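Ticket 499: Artificial hydrangea, reception vase, will not stay upright
Site: Tisley showroom, front desk
Status: open (reopened, then reopened again)
Last updated: Wed 5 August
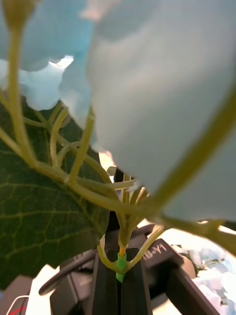
Sixten Nyberg replied that he'd had the same trouble with the Skernitz branch's flowers in June, and that it's never the vase, it's the stem, so please stop ordering vases.

Noted. We have stopped ordering vases. We have 4.

Symptom: Flower head flops toward the visitor's chair. Customers have begun apologising to it.

Looked at from underneath, the blooms are fine. Blue and white petals, all those thin stalks coming down to one main stem, a veined leaf off to the side doing its best. Below the fork there's a little bright green sleeve on the stalk, and that's where I'd put my money.

Tried so far:

- Turned the vase so it flops toward the wall. Worked until the cleaner turned it back. Repeated this for 2 weeks, both parties too polite to mention it.
- Glass pebbles. Stem now leans with pebbles.
- Bent the stalk the other way. It went the other way.
- Rang Okoro, who sold it to us. Was asked if I'd been watering it. Said no. There was a pause.

Sixten again, by phone: push the sleeve down hard, then run florist's wire up alongside the stalk and tape over the lot. He says 3 turns of tape and no more, or it looks like a sprained ankle.

Did it with 5 because I don't trust tape. It looks like a sprained ankle. Moved the leaf across to hide the bandage, and the head stayed up all afternoon, including when the door slammed.

Next morning: leaning again, though with more dignity. Took the tape off, cut a longer piece of wire and started over. Bristuleo in Tisley has the green wire; the silver stuff in the stationery drawer is for picture frames and shows.

Leaving this open till Friday. Spare vases are on top of the filing cabinet if anyone's after one.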